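Product Review: Ino Tabletop Waste Bin, Cream
Office Furnishings and Supplies, Hurnetti Shared Workplaces
Reviewed by Tamara Kovalchuk
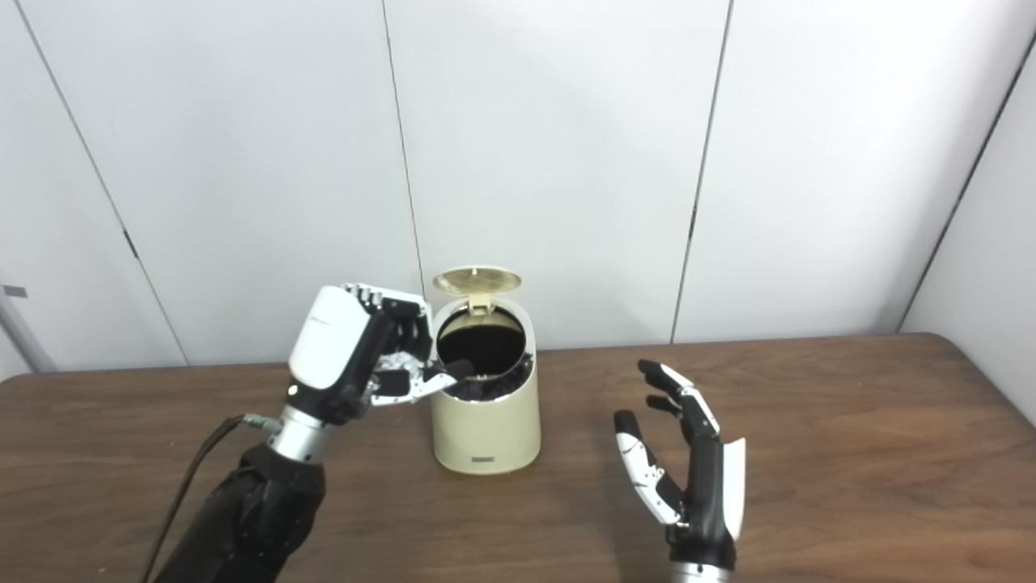
The Ino is sold for desks, coffee counters and bathroom vanities. Our department was asked to consider it as a replacement for the open cups now used at the drinks stations on both floors. Those cups are inexpensive and easy to wash, but tea bags and sugar packets are in plain view of visitors, and staff have raised the matter more than once. A lidded container of modest size was therefore requested. Two units were purchased at the regular retail price. The supplier was not informed that a review would be written.

Appearance

The body is smooth and cream colored, with nearly straight sides and a rounded lower edge. A glossy black band slopes around the upper front and gives the bin a more finished look than its price would suggest. It is well suited to wooden tables and pale walls, and it does not draw attention to itself in a meeting room. The black band shows fingerprints readily. Departments that receive outside guests should expect to wipe it each morning. The cream surface is more forgiving, although coffee left on it overnight required a damp cloth and a small amount of dish soap.

There is a small gray label low on the front, near the base. The lettering is too small to be of practical use, and we would have preferred to see it on the underside. Mr. Dong-geon Yoo of the second floor attempted to remove the label from one unit and left a patch of adhesive that has since collected dust. Purchasers are advised to leave it in place.

Lid and opening

The lid is hinged at the back and lifts to expose a large round opening. This is the strongest feature of the product. Used filters, orange peel and crumpled napkins can be dropped in without touching the rim. The lid remained upright when fully raised and closed without a loud noise. When raised only partway, it tended to fall shut, and several colleagues found this inconvenient while holding a cup in the other hand.

The bin should be placed with sufficient clearance above it. Under a low shelf the lid will not open fully. We moved one unit from beneath the cup rack to the far end of the counter, after which no further complaints were received.

The hinge bracket is small and has a recess in which crumbs and coffee grounds gather. A cotton swab or an old toothbrush is needed to clean it. This is a minor fault, but it will matter in any kitchen where the cleaning staff work to a fixed schedule.

Daily use

The bin was emptied at the close of each working day. No liner is supplied. Ordinary small bags fit well enough, although the edge of the bag shows around the rim unless it is folded down with care. Without a liner, wet tea bags left a ring at the bottom that was awkward to reach by hand. Ms. Solomiia Zhuravel, who supervises the upstairs kitchen, now lines her unit with a folded paper towel and reports that this is satisfactory for dry waste.

Odor was acceptable over a single day. Over a weekend it was not, and banana peel in particular should go elsewhere. The lid rests on the opening and does not form a seal.

Stability is adequate on a level surface. An empty bin can be pushed backward if the lid is raised abruptly, and those placing it near the edge of a table should take note.

Comparison

The department previously tested the Toprak countertop bin, which has a removable inner bucket and is considerably easier to wash. It is also larger and heavier, and it occupied space that the drinks stations could not spare. For food preparation areas the Toprak remains our choice. For desks and drinks stations the Ino is the more suitable product.

Recommendation

Approved for purchase for drinks stations, reception desks and meeting rooms. Not approved for kitchens in which food is prepared. Orders should be directed to Mr. Nicanor Arriaga in Supplies before the end of February. Requests for colors other than cream will be held until the supplier confirms availability.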